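Participants wanted: computer teardown arm, Trirley shared workshop

Posted 3/3/19

We are building a robot arm cell that takes old desktops and servers apart for reuse. The build needs nine more people through May, one evening a week. 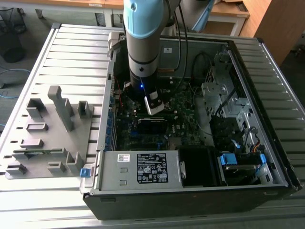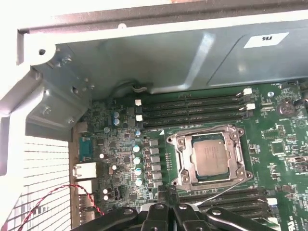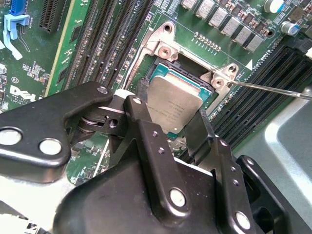 Work now is on the gripper and the processor socket. You should be able to use a screwdriver and read a wiring diagram. Minimum age is 18. No pay; parts are covered.

Marinho wrote back to the first notice that the arm is the easy half and that we should ask for people who can design fixtures. We are asking for them too.

Apply at the Rilasley desk, box 30.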